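Jun 2, 2021 — packing corner, Korus shipment

Morning lost to tape. Specifically, to the end of the tape.

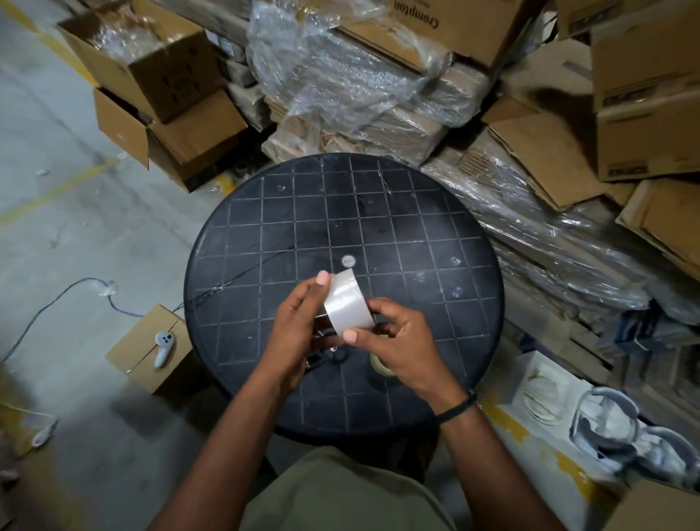 Rostam Kazemi maintains that you go round once with a thumbnail, slowly, and if you go round twice you have already missed it. I went round a good deal more than twice. He also wants it on record that folding the end over costs nothing, a point he has made before and will make again in August.

For the notebook, then:

Wide clear roll: fine once it's going. Splits lengthways if you start it at a corner, and then you have a ribbon and a new problem. Peel back past the split and throw that bit away — in the bin, please, the floor has had its share.

Brown roll: easier to see the end, tears straighter, sticks less well to the Gundach cartons, which have a sort of waxy finish. Keep for inner boxes.

Round table: the raised grid on the top is no friend to anything you lay down flat and sticky side up. Wipe it before the next session. Dust goes straight onto the adhesive and stays there with great loyalty.

Carton 314 sealed, two strips along the seam and one across each end. 348 needs doing again, the seam lifted when I leaned on it. Provell want theirs by Friday and haven't said what size.

To order: clear tape, 5 rolls. Ask Zamani whether their dispenser takes the wide stuff before buying another one that doesn't.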